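Brererwood 発酵ボックス ユーザーサポート
件名:テンペが真ん中だけ固まらず、切るとポロポロ崩れます
状態:解決済み
起票:マヤ・リズク
担当:ウィルフレド・バルヨット
受付日:10月23日
カテゴリ:発酵ムラ/豆類

最初の投稿(マヤ・リズク)

はじめまして!夏の終わりにBrererwoodの発酵ボックスを買って、すっかりテンペ作りにはまっています。大豆で作って、ひよこ豆で作って、黒豆でも作って、もう週末のたびに豆を煮ている生活です。薄く切って醤油とみりんで照り焼きにしたのを家族に出したら、お肉好きの弟までおかわりしてくれて、それはもう嬉しくて嬉しくて。

ところが、前回と今回の大豆テンペがどうもうまくいきません。外側はふわふわの真っ白でとてもきれいなのに、包丁を入れると中心のあたりだけ菌糸が回っておらず、豆がバラバラ落ちてきます。奥に置いた袋のほうがひどくて、手前の袋はまあまあ切れるくらいです。匂いは悪くありません。きのこのような、ちょっとナッツっぽい、いつもの匂いです。

やったことを書いておきます。
・乾燥大豆を一晩水につけて、手でもんで皮をむく(皮は気が済むまで取りました)
・酢を少し入れてゆでる
・ザルにあげて、粗熱をとる
・テンペ菌はSfeirの粉末スターター。袋の表示どおりの量
・保存袋に竹串で穴をあけて豆を詰め、平らにしてボックスへ
・温度はプリセットの「テンペ」のまま

最初の頃は同じやり方でちゃんとできていたので、何が変わったのか自分では見当がつきません。どこから疑えばいいでしょうか。よろしくお願いします!

返信(サポート担当 ウィルフレド・バルヨット)

リズクさん、ご連絡ありがとうございます。照り焼き、いいですね!読みながらお腹が空いてしまいました。

外が白くて中がほどける、という症状でまず見るのは、厚み、豆の表面の水気、袋の穴、それから庫内の温度差です。スターターが弱っていると外側の白さも出にくいので、いまのところ菌は元気だろうと考えています。

次の点を教えてください。
・袋に詰めたときの厚み
・ゆでたあと、豆の表面をどうやって乾かしているか
・穴の間隔(だいたいの見た目で結構です)
・袋はボックスの底に直置きか、付属の網にのせているか
・途中で袋の上下や前後を入れ替えているか

もしお手元に料理用の温度計がもう一本あれば、奥の袋と手前の袋の間に差して、それぞれの温度も見ていただけると助かります。

返信(マヤ・リズク)

早速ありがとうございます!台所に走って確認してきました。

厚みは、測ってみたら思ったよりずっとありました。最初の頃は薄い袋で作っていたのですが、たくさん作りたくなって、途中から大きい袋に変えたんです。書きながら「あっ」と思いました。これ、けっこう怪しいですよね?

乾かし方は、ザルで湯気を飛ばして、最後に布巾でざっと押さえるくらいです。穴は親指の幅くらいの間隔です。網は……すみません、付属の網、箱の中で梱包材の下に残っていました。ずっと底に直置きでした。入れ替えもしていません。

温度計は母のお菓子用のを借りました。次の回で測ってみます。豆はもう水につけてあります!

返信(ハディ・マタル)

横から失礼します。同じボックスでテンペと甘酒と納豆をぐるぐる回している者です。網が梱包材の下、私もやりました。あれは見つからないですよ。

私が中心のポロポロで悩んだときは、ほぼ水気が原因でした。布巾で押さえただけだと、豆と豆の間に水が残って、そこだけ菌糸が伸びてこないんです。私はゆで汁を捨てた鍋に豆を戻して、弱火にかけながら木べらでゆっくり返しています。表面の光り方がすっと鈍くなる瞬間があって、そこで火を止めます。これが楽しくて、テンペ作りで一番好きな工程かもしれません。焦がさないようにだけ気をつけてください。

あと、酢はゆでるときよりも最後の鍋で回しかける派です。どちらでもできますが、豆がやや固めに仕上がって、切ったときの断面がきれいな気がしています。

返信(マヤ・リズク)

マタルさん、ありがとうございます!表面の光り方が鈍くなる瞬間、見てみたいです。今夜やってみます。納豆と同じボックスで作っても菌は混ざらないんですか?そちらも気になってきました。
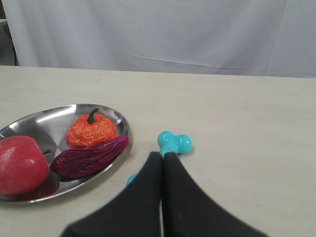
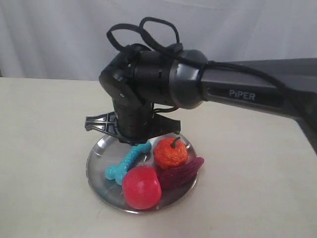
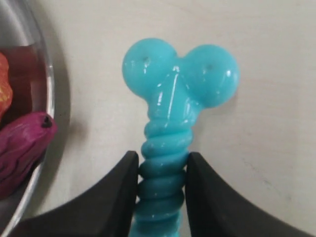
返信(ハディ・マタル)

納豆のあとは、網もふたも熱湯をかけて、しっかり乾かしてからテンペに移っています。間に甘酒を一回はさむことも多いです。それでも一度だけ、テンペがほんのり糸を引いたことがありました。食べずに処分して、それからは納豆用のふきんを分けています。始めるなら道具は分けたほうが気楽ですよ。

返信(サポート担当 ウィルフレド・バルヨット)

マタルさん、いつもありがとうございます。納豆菌は熱に強く、熱湯だけでは残ることがありますので、できればボックスの内側で続けて作るのは避けていただくのがおすすめです。説明書の「発酵の順番」のページにも載せています。

さてリズクさん、ここまでのお話で試していただきたいことがかなり絞れました。いっぺんに全部変えると何が効いたかわからなくなるので、次の回は袋を分けて比べてみませんか。豆もスターターも同じものを使います。

袋A:いままでどおりの厚み、鍋で乾かした豆
袋B:厚み2センチ、布巾で押さえただけの豆
袋C:厚み2センチ、鍋で乾かした豆

どれも網の上にのせてください。袋どうしがくっつかないように、指が入るくらいのすき間をあけます。それと、入れてから11時間たったところで一度ふたを開けて、手触りと温度を見ていただけますか。その頃から豆そのものが発熱し始めるので、ムラがあるとよくわかります。ふたの裏に水滴がついていたら拭いてください。

返信(マヤ・リズク)

比べるの、大好きです!袋に油性ペンでA、B、Cと書きました。

鍋で乾かすの、やりました。ほんとうに途中で見た目が変わるんですね!つやつやだった豆がふっと落ち着いた色になって、思わず声が出ました。木べらにくっついた豆をつまみ食いしたら、それだけでもうおいしくて、少し減りました。

スターターは、豆が人肌まで冷めてから振りました。いままではザルの上で振って混ぜていたのですが、網目から粉が落ちていたかもしれないと思い、今回は大きいボウルに移してから混ぜています。これで変わる条件が増えてしまいましたが、三つとも同じボウルの豆を使ったわけではなくて、Bだけ別のボウルです。混ぜ方は同じにしました。

では、仕込み完了です。寝ます!

返信(マヤ・リズク)

途中経過です。早起きして開けました。

A:触るとほんのり温かい。まだ白くない。
B:温かい。ふたの裏に水滴がついていて、袋の内側もくもっています。
C:温かい。豆の間に、うっすら霧みたいな白いものが見えます!

温度計の結果ですが、奥と手前で5度違いました。奥のほうが高いです。網にのせていてこれなので、直置きのときはもっと差があったのかもしれません。前後を入れ替えて、水滴を拭いて、ふたを戻しました。

返信(サポート担当 ウィルフレド・バルヨット)

とてもわかりやすい記録です、ありがとうございます!

奥と手前の5度差は、ヒーターの位置を考えても大きめです。ボックスの背面は壁から離れていますか。背中側の通気口がふさがっていると、熱が奥にこもります。それから、庫内奥の小さな丸い穴が温度センサーの入り口なのですが、そこに豆の皮などが張りついていないかもご確認ください。掃除のときは電源を抜いて、乾いた綿棒でやさしくお願いします。

Cの白い霧、順調なサインです。そのまま続けてください。

返信(マヤ・リズク)

壁、ぴったりつけていました!秋になって台所を模様替えしたときに、コンセントの近くへ移したんです。うまくいかなくなった時期とも合います。そしてセンサーの穴、大豆の皮が見事に貼りついていました。いまは発酵の途中なので、終わってから掃除します。とりあえず手前に引き出して壁から離しました。

返信(ニスリーン・サラメ)

読んでいるだけでわくわくしてきました。私はひよこ豆専門です。豆が大きいと間のすき間も大きくなるので、軽く割ってから詰めています。割りすぎると今度はべたっとして空気が通らなくなるので、半分に割れたのと丸いままのとが混ざっているくらいが好きです。

穴についても少し。竹串だと穴が大きくなりがちで、その周りだけ黒っぽい胞子が出ることがあります。食べても平気だと聞いていますが、見た目が気になるなら、まち針くらいの細さで数を増やすときれいにできますよ。私はWarnanoの穴あき袋も使ってみましたが、洗って使い回せないのがもったいなくて、結局自分であけるほうに戻りました。

返信(マヤ・リズク)

サラメさん、ありがとうございます!黒い点、出ていました。穴のところだったんですね。まち針、今度やってみます。

そして結果発表です!取り出して、冷蔵庫でしっかり冷やしてから切りました。

A:外は白い。真ん中に少しだけゆるいところがあるものの、前回よりずっといい。厚切りならなんとか形を保つ。
B:上半分はきれい。下側の、水がたまっていたところがゆるくて、端から崩れました。匂いはほかと同じです。
C:完璧です!!端から端まで真っ白で、薄く切ってもびくともしません。包丁を入れたときの、あのきゅっとした手応え、やっと帰ってきました。

Cは塩とにんにくを溶いた水にさっとくぐらせて、油で揚げ焼きにしました。カリカリです。AとBのゆるいところは、捨てずにほぐして、玉ねぎとトマトと炒めてそぼろにしました。クミンを少し。これがまたごはんに合って、わざと崩してもいいかも……と一瞬思ってしまったくらいです。

返信(サポート担当 ウィルフレド・バルヨット)

おめでとうございます!Cの薄切り、こちらまで嬉しくなりました。

今回の結果を整理しておきます。AとCの差は厚み、BとCの差は水気によるものと見てよさそうです。スターターを混ぜる器を変えた影響もあるかもしれませんが、Bの崩れ方は下側に寄っていますので、主な要因は水気だと考えています。奥と手前の温度差については、設置場所とセンサー口の皮が関係していた可能性があります。こちらは掃除のあとの測定を見てから判断させてください。

そぼろのレシピ、よろしければ分量も教えてください。個人的に作りたいです。

返信(マヤ・リズク)

掃除して、壁から離して、もう一回測りました。奥も手前も、目盛りの上ではほとんど差がありません!前後の入れ替えは念のため続けようと思います。

今回は大豆に、Grunaniaの炒り黒ごまを混ぜてみました。切り口に黒い粒が散って、とてもきれいです。味はほんのり香ばしいくらいで、照り焼きにするとごまの風味がぐっと出ます。

そぼろは目分量ですみません。ほぐしたテンペをお茶碗に一杯、玉ねぎは小さめのを一個、トマトは熟したのを一個。先に玉ねぎを飴色の手前まで炒めて、テンペを入れたら、触りたいのを我慢して焼き目をつけます。それからトマト、クミン、塩、最後に醤油をひとたらし。翌日のほうがおいしいです。お弁当にもぜひ。

返信(ミウォシュ・クビアク)

別件で検索していてたどり着きました。うちは3月に買ったボックスで、症状はまったく同じです。開けて見たら、センサーの穴に皮が5枚も重なっていました。皮をむいた豆を詰めるとき、袋の外側に皮がくっついたまま入れていたようです。詰め終わったら袋の外を一度拭く、これだけでだいぶ違いそうです。鍋で乾かす方法も今夜試します。

返信(サポート担当 ウィルフレド・バルヨット)

クビアクさん、情報ありがとうございます。袋の外を拭く、というのは説明書に書いていない手順ですので、次の改訂で入れられないか担当に伝えておきます。改善しない場合は、お手数ですが新しいチケットで測定結果とあわせてお知らせください。

本件は解決済みといたします。投稿は引き続き可能です。

返信(マヤ・リズク)

クローズありがとうございました!いま、レンズ豆を水につけています。粒が小さいので乾かし方の加減が難しそうですが、また断面を見るのが楽しみです。うまくいったら「豆類の作例」の板に書きますね。

返信(ニスリーン・サラメ)

レンズ豆は煮えるのが早いので、鍋から離れないでくださいね!楽しみに待っています。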